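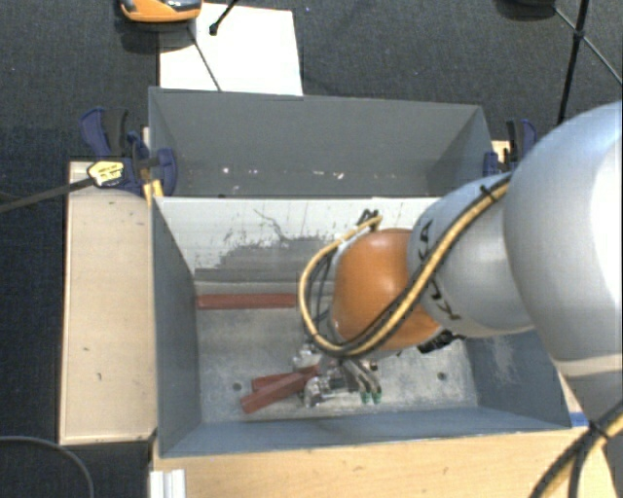

Betreff: Re: [Sauerteig-Liste] Roggen geht nicht auf, Krume klitschig

Von: Benedita Amaral
An: Sauerteig-Liste
Datum: 28/04/2019

Liebe Olga, liebe Mitbackende,

was für eine schöne Frage, da muss ich gleich antworten, obwohl mein eigener Teig gerade in der Schüssel steht und eigentlich geformt werden will!

Olga Vieira schrieb:
> Seit Januar backe ich nur noch mit Roggenvollkorn, und seit drei
> Broten habe ich unten einen feuchten, speckigen Streifen. Mein
> Anstellgut (ich nenne es Pukumus, bitte nicht lachen) ist 17 Monate
> alt und riecht gut, wird aber nach dem Füttern kaum größer. Stehzeit
> des Sauers sind bei mir acht Stunden in der Küche. Liegt das am Mehl?
> Ich habe von der Mühle Neves auf Drovo gewechselt.

Am Mehl würde ich zuletzt suchen. Das von Drovo kenne ich, ich habe es den ganzen Winter verbacken und mag es sehr, es ist nur ein bisschen gröber und trinkt langsamer. Gib ihm einfach eine halbe Stunde mehr Teigruhe und schau dann erst, ob noch Wasser fehlt.

Viel mehr hellhörig macht mich der Satz mit dem Anstellgut. Wenn es nach dem Füttern kaum wächst, ist der Sauer vermutlich müde, und acht Stunden in einer kühlen Küche reichen ihm dann nicht. Ich würde Pukumus (großartiger Name!!) drei Tage lang richtig verwöhnen: morgens und abends 30 g Roggenmehl, 30 g Wasser mit gut 30 Grad und jeweils nur ein Teelöffel vom alten Ansatz. Den Rest nicht wegwerfen, der macht sich herrlich in Pfannkuchen oder Knäckebrot. Spätestens am dritten Abend sollte es sich verdoppeln, und dann riecht es auch anders, eher nach Apfel als nach Essig.

Und dann die Backzeit. Du schreibst nichts dazu, aber ein reines Roggenbrot von einem Kilo braucht im Kasten bei mir gut 70 Minuten, fallend von 250 auf 190 Grad. Kerntemperatur 98, vorher kommt es nicht raus. Danach das Schwerste: liegen lassen, und zwar 48 Stunden, in ein Leinentuch gewickelt. Ich habe früher immer nach einer Stunde angeschnitten und mich über das klebrige Messer geärgert.

Mein Brot Nummer 116 (ja, ich führe Buch, seit dem allerersten Fladen) hatte übrigens genau so einen Streifen. Damals war es der Stand des Kastens im Ofen, eine Schiene tiefer und weg war er. Probier das ruhig zuerst, das kostet ja nichts.

Bringst du zum Backtreffen in Ornen ein Gläschen mit? Ich tausche gern gegen etwas von meinem Weizensauer.

Herzliche Grüße und gutes Gelingen
Benedita

PS: Wer hat noch das Rezept mit dem Brotgewürz und den gerösteten Sonnenblumenkernen? Meine Ausdrucke sind alle voller Teig und nicht mehr zu lesen.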